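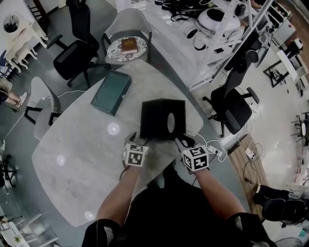 Work and Machines, week four: who teaches the robot, and what happens to their job?

Right, before we start, could everyone please have a look at the reading from last week (the Sivakumar chapter, the short one) because we'll come back to it after the break. I know a few of you couldn't get it from the library. There's a paper copy outside my office, please don't walk off with it!

Last time we talked about the old picture of automation: a machine turns up, bolted to the floor, and the people who did the job go home or get moved along. A lot of you said you'd grown up with that picture, and so did I. My uncle packed soap for years and could tell you the exact January the wrapping machine came in.

This week is about a stage that comes well before any of that, and it's much more ordinary. Somebody has to show the machine how a job is done. One way is to give people a pair of hand-held grippers and ask them to do small jobs with those instead of their fingers. Pick up a box. Put it down. Stand it on its end. Do it again. The movements get recorded and the recordings go into training.

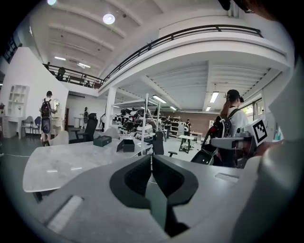 So what sort of work is that? When I put the question to last year's group I got "acting", "testing" and "being a very bored child with bricks", and I rather like all of them. Tolera Negussie, who used to pack orders at Irari in Sarville and then moved over to recording, told us the odd part was slowing down. In packing he was proud of being quick. With the grippers he was asked to be clear, which meant unlearning habits he'd spent years picking up (he used to flip a lid shut with his little finger, and of course there's no little finger on a gripper).

His target was 100 good recordings a shift. A good one had a clean start, a clean finish and no fumbling in the middle, though the team did argue about fumbling. Zinash Adugna, his supervisor, wanted to keep some of the clumsy tries, on the grounds that people drop things and then cope. By the end of that project they had 2545 recordings they were happy with, and a fair number they weren't.

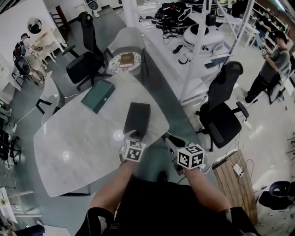

Eldana Tufa
Course notes, revised Monday, August 11, 2025

Now for what changes for the people. Please don't copy this down as a list of good and bad, I'd sooner you argued with it.

Skill is the first thing I'd look at. A packer's know-how lives in the hands and mostly goes unpaid as such; you get paid for the boxes. Once it's recorded it can be kept, copied and used in a building you've never set foot in. Bình Hồ raises this in the seminar paper and asks whether a day rate really covers it. I go back and forth! Some weeks I think it's just wages for work, same as ever, and then I remember session musicians.

Then there's the body. Tolera found the job lighter than packing but harder on his wrists and forearms, what with holding your arms out over a table and squeezing all day. At Irari they swapped tasks every 26 minutes, an odd number that came out of a long row about tea breaks.

And there's being watched. A recording of your hands is also a record of how fast you went and when you stopped. Who can look at it? Can a manager use it in a review? Letay Feyisa's interviews are very strong here, so do read the second one even if you skip the first.

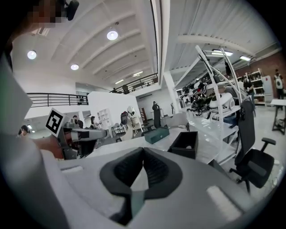

I'd also like you to think about company. Packing at Irari was done in a line, side by side, and people chatted. Recording was done in ones and twos in a shared room, with engineers nearby, and some people loved that. They got asked what they thought, and their answers sometimes changed the task. Others missed the line badly and went back to it when they could.

For Thursday: pick one job you've done yourself, paid or not, and write up to 1000 words on what you'd have to change to show it to a machine with only a gripper in each hand. Shelf stacking is fine, so is washing up. Put in the bits you'd find hard to show. Then add a paragraph on what you'd want in writing before you agreed to do it for money.

Email it to me or leave it in the tray by the door.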